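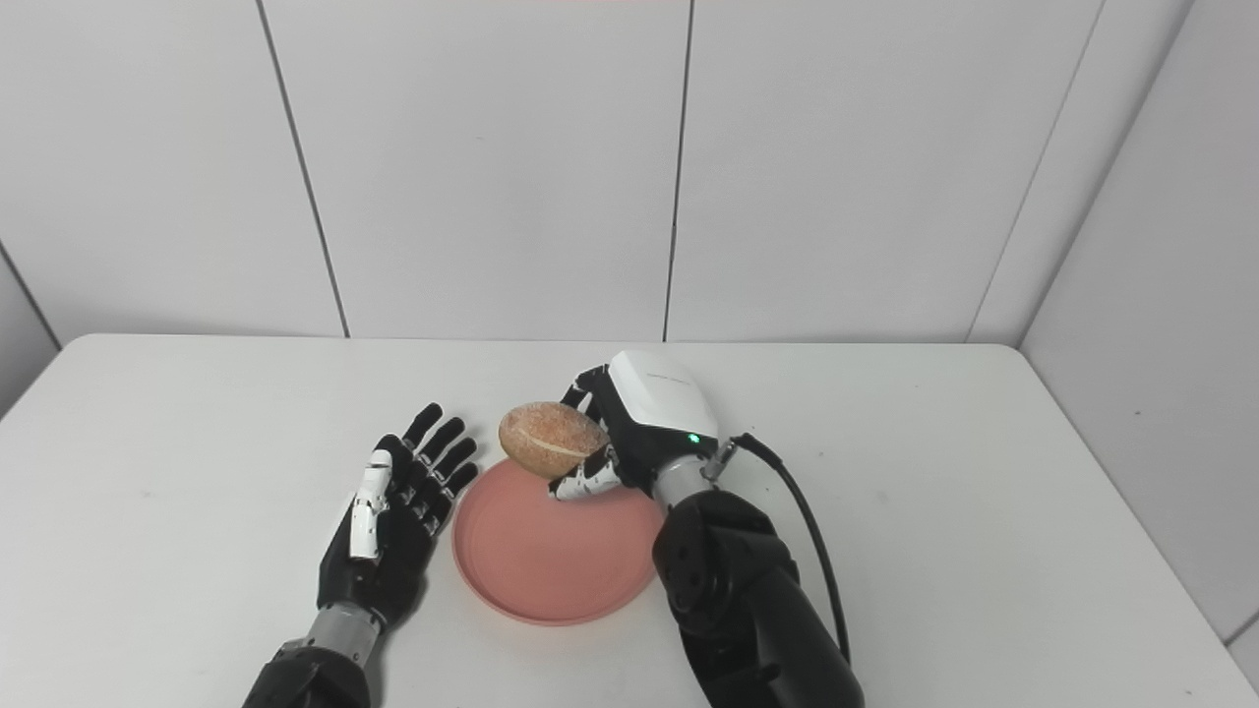 Bread roll held in the right hand over the pink plate.

4. Mounting the Breaker on the Carrier

This section is for the Dalell 104 hydraulic breaker. The breaker weighs 1,170 kg together with the bracket. Please read section 3 before you start the work.

1. Park the carrier on flat and hard ground. Lay the breaker on wooden blocks.
2. Stop the engine and release the remaining pressure from the hydraulic lines.
3. Clean the pins and the bushings. Put a thin coat of grease on them.
4. Lower the arm slowly until the holes meet, then insert the arm pin.
5. Insert the link pin in the same way and fix both with the stopper bolts.
6. Connect the hoses. The IN port is marked with a red ring.
7. Open the stop valves fully by turning the handle 90 degrees.

CAUTION: Never put your finger in the pin hole to check the position. Use a steel bar.

Note: After the first three hours of operation, tighten all bracket bolts again. In August and other hot months, check the hose fittings for oil leaks every morning.

If the stop valve is hard to turn, do not hit it. Contact the Strachan service desk and ask for Ms. Oda.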